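December, 6 a.m. Slept badly again. Tapping round before coffee, side of hand through collarbone, two full passes on the shoulder tension. Rated it 6 at the start and 2 at the end. Logged both.

Vitamin D stays at 1,000 units until Bernadette Whitfield has the blood results. She wants no other changes before then – fair, as I altered the magnesium last month and muddied the record. 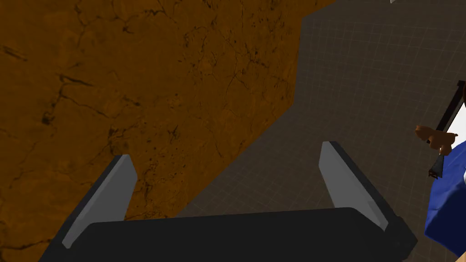

Evening session with Ezekiel Pruitt at Brevdale moved to 4 p.m. He asked for the sleep log in advance. Three nights still missing from it.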